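Re: [willton-home] Wallpapering the back hall – paste the wall or paste the paper?
From: Ashraful Wanigasekara
Date: October 28, 2021

> Has anybody on here hung a big leafy pattern in a small space? I have a
> narrow back hall, two doors, one window, and my sister says anything
> large will make it feel like a closet. Also the store in Werkville sold
> me paste-the-wall paper and I have only ever done the other kind. Do I
> need to book it, soak it, what?

No booking and no soaking! You roll the paste on the wall, one strip's width and a bit over, and hang the paper dry straight off the roll. I did our downstairs bathroom that way in May and I'm never going back to the folding table. The one thing that got me was the edges. I was stingy with the paste there and had 2 seams lift within a week, so go heavier than feels right and keep a small brush handy for the corners.

As for your sister, I'd ignore her (sorry, sister). Small prints in a small room make me dizzy, and a big one gives your eye somewhere to go. Gray on gray is a safe way in if you're nervous. You get all the leaves and none of the jungle.

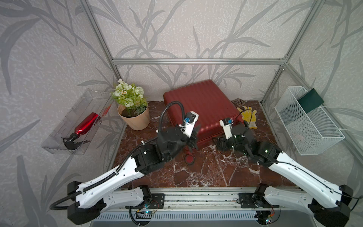 Do check the pattern repeat before you buy, though. Mine was over 20 inches and I ended up one roll short, and of course the batch number had changed by the time I went back. Measure the hall, add up your drops with the repeat included, then buy one more roll than that and keep the receipt.

Start next to the window if you can and work toward the darker door, so the mismatch lands over the frame where it hardly shows. And hang a plumb line for the first strip – my walls lean, and I'd bet yours do too if you're in one of the older places off Ledus Street.

I have a seam roller and a good long straightedge you can borrow, just not this weekend. I'm home most evenings after 7.

Ashraful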